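La perceuse de tous les jours

Par la rédaction, mardi 27 mai

Dans beaucoup de logements, la perceuse passe l'année au fond d'un placard, dans une mallette où il manque la moitié des embouts. On la sort pour une tringle, un cadre, une étagère qui penche, puis elle disparaît à nouveau. Les modèles compacts en 12 V ont changé un peu cette habitude. Ils tiennent dans un tiroir et se manient d'une main.

La question de la tension revient souvent en magasin. Pour percer du béton, un appareil de 12 V montre vite ses limites et il faut une machine à percussion, achetée ou louée à la journée. Pour visser dans le bois, monter un meuble en kit ou percer une plaque de plâtre, il suffit largement. Chez Anness, une quincaillerie de quartier, on conseille d'en prendre un en main avec la batterie en place avant de se décider. Le poids est dans la batterie, et un appareil agréable sans elle peut devenir pénible au bout de 17 vis au plafond.

Le mandrin compte aussi. Un mandrin autoserrant se serre à la main, sans clé à chercher. Il faut tout de même vérifier que le foret est bien centré entre les mors avant de démarrer.

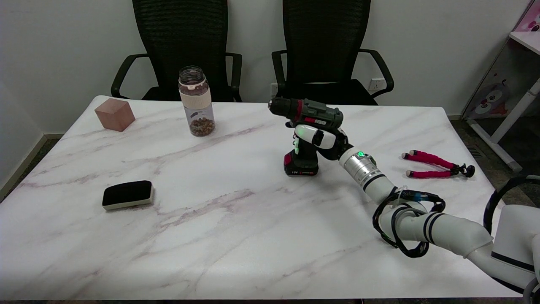

Reste à savoir où travailler. Tout le monde n'a pas d'établi, et la table de la pièce principale en fait souvent office. Sur du bois brut, une rayure se ponce. Sur du marbre, elle reste. Une batterie posée un peu sec peut ébrécher une arête, et un copeau métallique coincé sous une pièce laisse une trace en deux mouvements. Une couverture pliée, avec une planche par-dessus, règle le problème. Pour le perçage lui-même, on ajoute une chute de bois sous la pièce, fixée avec 2 serre-joints.

Les petites vis et les chevilles se rangent bien dans des bocaux en verre à couvercle vissé. On voit le contenu et on peut y glisser une étiquette avec le diamètre. Cerell vend des boîtes compartimentées qui font le même travail, mais un bocal de cuisine lavé et séché convient très bien.

La batterie, enfin, n'aime ni le gel ni le plein soleil. Si l'outil doit dormir plusieurs mois, mieux vaut la retirer et la garder à l'intérieur, à moitié chargée. Un contrôle en mars, avant les travaux de printemps, évite de la découvrir à plat le jour où l'on a besoin d'elle. Le chargeur se range avec l'appareil, dans le même tiroir.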